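Planning and Costing a Cloth Handling Station: Equipment Report

Plemby group project, final submission, 9th July

1. What we were asked to do

The project brief was to plan, cost and partly buy the equipment for a station where short tasks with cloth could be carried out using hand-held grippers. The station had to be something the next group could take over without buying everything again. We were asked to write down what we bought, what we decided against and what we would do with more money. The results of the cloth tasks themselves are in a separate report and are only mentioned here where they affected a purchase.

We began planning in December. The first version of the budget was built around a single robot arm on a bench, with the grippers treated as an extra. After the first costing it was clear that the arm would take nearly all of the money and leave us with no spares, so we changed the plan. The grippers became the main purchase and the arm was moved to a list of later items.

2. How the budget was set up

We split the budget under four headings: grippers and spare parts, work surface, materials to handle, and computing and storage. Each heading had one person in charge of it, and nothing could be moved between headings unless the whole group agreed. This slowed us down twice, but it also meant we always knew what was left.

We asked two suppliers for prices on the grippers. Rillness offered a complete set with a case, charger and one year of repairs. Oakley sold the parts separately and expected the buyer to put them together. The Oakley price was lower on paper. When we added the fixings, the cables and the time needed to assemble them, the difference came down to £153 for the pair. We chose Rillness and put the repair cover down as part of the reason. We had no one in the group who had built a gripper before, and a fault in the last month would have ended the work.

Finger pads were the item we got most wrong. The first order had one spare set. They are a wearing part and should have been budgeted in the same way as printer ink, so much per month, and not as a one-off. We ended up ordering 4 more sets, and because the orders were small we paid delivery each time.

3. Work surface

A proper bench with a padded top was in the first plan. We priced three and all of them were too expensive once delivery was added. We then looked at what the tasks needed, and the list was short: a soft, plain surface in one colour, wide enough to spread a small cloth, with a plain background behind it. A sheet over a flat soft base met all of this. The colour mattered more than we had expected. The cloths we had been given were mostly blue, so the sheet needed to be a colour that could easily be told apart from them, and we settled on a dull green.

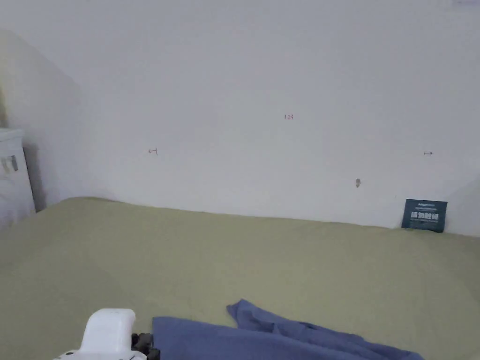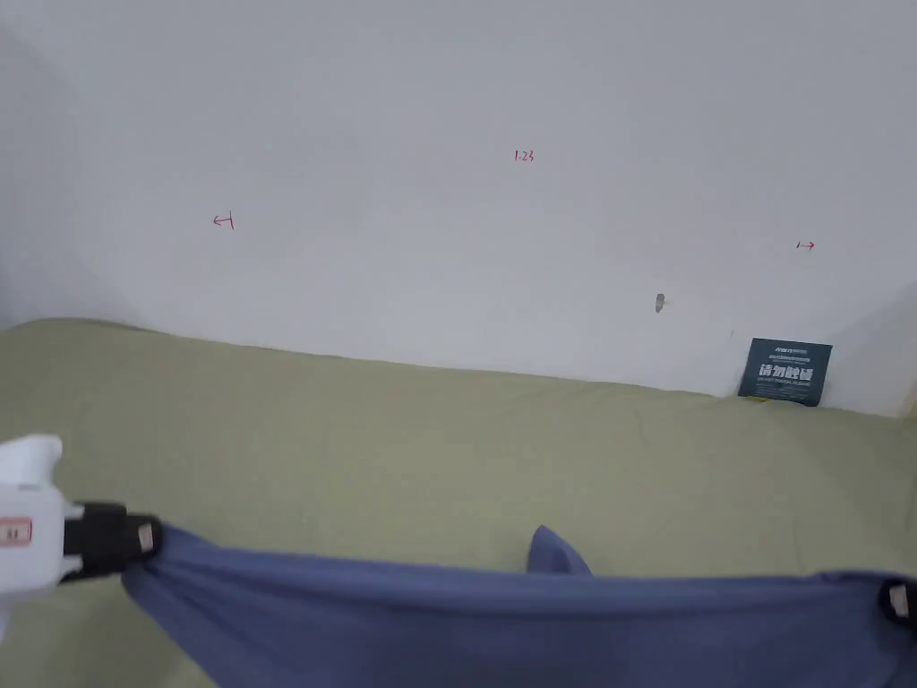

The blue cloth on the green sheet, with the wall behind.

The saving on the bench was moved to the grippers heading, where it paid for the extra pads. One cost we did not plan for was replacing the sheet. It has to be taken off for washing, and with only one sheet the station cannot be used until it is back. Two sheets of the same colour should be bought together, as the second one we ordered later was a slightly different shade and we did not use it.

4. Materials to handle

We allowed £40 for cloths, which was enough. The only advice we have is to buy from one range and to keep the packaging. Thin cloths and thick cloths behave very differently in the fingers, and if the record does not say which one was used, the results are hard to compare. We wrote a number on the label of each cloth in laundry pen. Some of the early cloths had no label, and these were put aside.

5. Computing and storage

The recording software was Pliveck, which the department already had, so there was no charge to the project. Storage was another matter. We had assumed that the shared drive would be enough and entered nothing in this column. It filled up partway through, and we had to buy 5 external drives at short notice from the money kept back for repairs. The next group should make one test recording of a full session before they set the budget, look at how much space it takes, and multiply up. We could have done this in an afternoon.

6. Buying or hiring

We also looked at hiring the grippers. Hire makes sense for a short project, and for a single term it would have been the cheaper choice. Over the whole length of ours the hire charge passed the purchase price well before the end, and the hire terms did not include wear to the pads. For a group that only wants to find out whether this kind of work suits them, we would still say hire first.

7. Items left for the next group

The arm is still wanted. We kept both quotes, but they have run out and will need to be asked for again. Before ordering, the space should be measured with the arm at full reach – the figures in the brochure are for the base only. The electrical supply should be checked at the same time.

A second pair of grippers would let two people work at once. This would need a second surface, and the room is not wide enough for two side by side unless the shelving is moved. We did not get a price for moving it.

The repair cover from Rillness can be extended, but the request has to be made before the first year ends. The paperwork, the serial numbers and all receipts are in the blue folder with the spare pads. The spreadsheet has one tab for each heading and a fifth for delivery charges, which we added late and which does not yet include the first pad order.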